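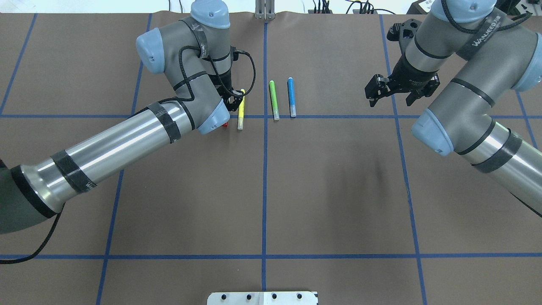 From: Callum Wainwright
Date: 17 Aug 2021
Subject: Re: [cell-users] Left arm cable and re-taping the table

Yvonne Dunmore wrote:

> Two things from my shift on the Panton cell. The cable on the left arm
> pulled tight again when the wrist rolled past 80 degrees, and the
> controller stopped on a torque fault. I cleared it and carried on at
> reduced speed. Also, the marker pick is landing off to one side on the
> left arm only. The right one is fine. Did somebody change the paper?
> If so, was the grid measured again afterward?
>
> Yvonne

Yes, the paper was changed. Lacey and I put a new sheet down at the end of July and taped the grid by eye from the old marks on the table edge. We didn't run the touch-off afterward. That was my mistake, and I think it explains the offset.

What I did this morning:

1. Powered both arms down and took the tension off the left cable. It had been strapped too close to the elbow, so there was no spare length for the wrist. I moved the strap back and left a bigger loop on the outside of the joint. With the arm in freedrive I could then roll the wrist to 116 degrees before the cable started to pull.

2. Put fresh black tape on the silver links. The old tape had gone gummy and was picking up paper dust. Please use the cloth tape from the Stakov box, not the shiny stuff.

3. Ran the touch-off on the center line, left arm first. The stored origin was out by 46 mm along the table. I saved the new one as "gina_left_2" and kept the old file in case we need to go back.

4. Ran 30 marker picks with the left arm at half speed. All of them closed on the barrel. I haven't tried full speed yet.

The right arm I only checked. Its origin was taught again after the paper went down, when Elibariki swapped the gripper fingers, so that fits with what Yvonne saw.

Still to do:

- The left gripper is slower to open than the right. It may just need cleaning. Barry, you had it apart last time – do you remember if the slide was greased or left dry?
- The Cho script still loads the old origin by name. Until I fix that, please pick the file by hand at startup and check the name on the pendant before you press run.
- We need more blue tape. There is less than half a roll left.

For anyone changing the paper from now on: lay the center line first, then the two cross lines, then the sides. Start the markers with their lower ends on the upper cross line, because the pick height was taught there. Then do the touch-off on both arms, even if the tape looks right, and write the file name in the log.

I'll be at the cell again tomorrow after lunch to try full speed. If the torque fault comes back before then, leave the arm where it stops and send me the joint angles from the fault screen.

Callum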